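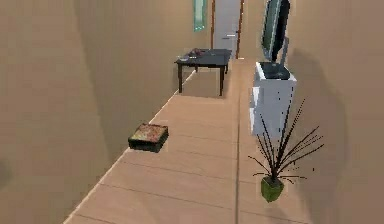
Picking a camera height before picking an arm

I spent the week in the simulator comparing two camera setups for the mobile base. The arm choice (Bratance or Oltetti) can wait. Both have enough reach on paper, and neither is any use if the camera can't find the thing I want picked up.

The hallway is the first test space. It has a table down toward the door, a box on the floor and a white cabinet with a TV on it. I ran the same route with the Tellberg camera model at the higher mount and then with the Ramanauskas one lower down. Each run was 90 seconds and I did 19 of them per camera, which gave me 2,681 saved images after I threw out the duplicates.

The higher mount is better for planning a path. You get the floor and most of the obstacles early. It's poor for small stuff, though. The things on the far table are a few pixels each and my detector mostly guesses.

Close to the cabinet it gets more interesting. The glass bowl on the lower shelf is the hard one. The red object above it was found in every run, and the bowl was missed in 6 of them, all with the Tellberg. I haven't worked out whether that's the angle or my settings. 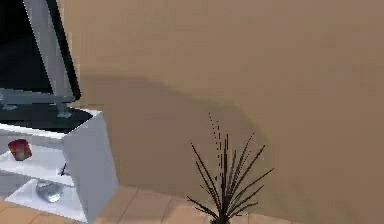
Cabinet shelves, with the glass bowl on the lower one.

The plant leaves are a nuisance for both cameras. Thin dark blades break up into dots at this resolution, and the depth estimate goes with them. I'm going to double the render size and run the set again before I touch the arm controller.

Posted 20 Mar 2022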